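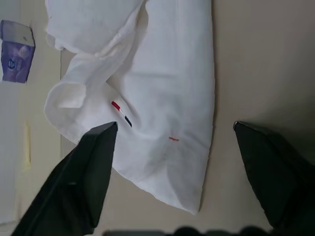 Chapter 6
Showing the Robot: Teaching by Hand and by Remote Control

Category: Textbooks > Robotics > Introductory

6.1 Why show a task at all

In the earlier chapters the robot was told what to do. Someone wrote down a list of positions, a speed for each move, and a point at which the gripper should close. That works well when the part is rigid and always arrives in the same place. A metal bracket in a fixture has one shape. The program can be written once and run all year.

Cloth is different. A shirt dropped on a table can land in more ways than a programmer could list. A sleeve may curl back on itself. A hem may run straight along one side and disappear under a fold on the other. There is no single point called "the corner" that the robot can be sent to, and there may be no corner showing at all. A person who wants to pick up the shirt looks at it, chooses an edge, and takes hold. Most people could not say exactly how they chose.

Teaching by demonstration is a way of getting that choice into the robot without first putting it into words. A person makes the robot do the task, and the robot's sensors and joints are recorded while it happens. The recordings are then used to build a controller, often called a policy, that takes in what the robot senses and gives out the next motion.

This chapter deals with the first half of that process: how the demonstrations are made. Training the policy is left for the next chapter. The two halves are hard to separate in practice, and students who have already tried to train on a bad set of recordings will know why this one comes first.

6.2 Two ways to lead a robot

The first method is hand guiding, also called kinesthetic teaching. The motors are set so that the arm holds up its own weight but gives way when pushed. The teacher takes hold of the arm near the wrist and moves it through the task. The teacher feels the weight of the arm and any contact with the table, and the path recorded is always one the arm can reach.

Hand guiding has two drawbacks that matter for cloth. The teacher's hands and forearms tend to show up in the camera view, where they will not be when the robot works alone. And a heavy arm is hard to move gently. Sliding a fingertip under a single layer of cotton calls for small motions, and an arm that sticks a little at each joint makes small motions jerky.

The second method is remote control, or teleoperation. The teacher holds a separate device and the robot follows it. The device may be a smaller copy of the arm (a leader arm), a handheld controller tracked in space, or a joystick. The teacher's body stays out of the camera view, and the motion can be scaled down, so that a large movement of the hand gives a small movement of the gripper.

What teleoperation gives up is feel. With most low-cost devices the teacher cannot tell by touch whether the fingers have met the table. Teachers make up for this by watching closely, and they slow down near contact. The slowing down is recorded along with everything else - a policy trained on hesitant demonstrations will often hesitate in the same places.

Most of the work in this chapter uses a leader arm. The exercises can be done by hand guiding if that is what your lab has, but note which method was used and do not mix the two in one set.

6.3 What the wrist camera sees

A camera fixed near the gripper moves with the hand. It gives a close view of the cloth and the fingertips, and as the hand comes down the view changes quickly. Folds that were small become large. The gripper's own fingers stay in view at the bottom, and their place relative to the cloth is one of the most useful things in the recording.

Look again at the picture that opens the chapter. The shirt is white and so are most of its folds, with only faint shading to tell one layer from the next. The long hemmed edge on the right can be followed down to a tapered corner, with a finger on either side of the space where a grasp might be made. The small striped tab in red, white and navy stands out far more strongly than the hem does. A policy trained only on this shirt could learn to steer by the tab and then do poorly on a shirt that has none. Section 6.6 returns to this problem under the name of false cues.

The wrist camera has limits. It cannot see the whole table, and when the gripper is close it may not see the whole garment. Many setups add a fixed camera for that reason. If a fixed camera is used, its position must be checked at the start of every session, as a small shift is easy to miss and spoils the match between old recordings and new ones.

6.4 A running example: the Wiklow set

The examples in this chapter come from a set of recordings called Wiklow, made for teaching. It holds 894 demonstrations of one task: take a crumpled shirt by its edge, lift it, and lay it down flatter than it was. Each was made by remote control with a Brider leader arm. A demonstration has three parts, which we will call approach, grasp and spread.

The set was kept as it was recorded, apart from runs in which the arm stopped on a fault. Missed grasps followed by a second try were left in. They are marked in the log, and you will be asked in the exercises to train with them and without them.

Before each run the teacher picked up the shirt and dropped it again from chest height. This sounds like a minor detail, but it has a large effect on the result. Teachers who arrange a garment by hand tend to leave a good edge facing the gripper, and the policy then meets only easy cases.

6.5 Before you record

Work through the following in order.

1. Write the task in one sentence, including how it starts and what counts as finished.
2. Move the leader arm through its full range and watch that the robot follows without lag or drift.
3. Set the height limit so that the fingertips can touch the table but cannot press into it.
4. Make three practice runs and delete them.
5. Record two runs, play them back, and check that the camera images and joint readings line up in time.
6. Begin the session. Stop when your attention slips, even if the session is short.

Keep a written log next to the leader arm. Note the garment, the teacher, the time of day, and anything that was moved on or near the table. Lighting by a window at nine in the morning and at four in the afternoon can differ enough to matter, and the log is often the only way to find out later why one group of recordings trains worse than another.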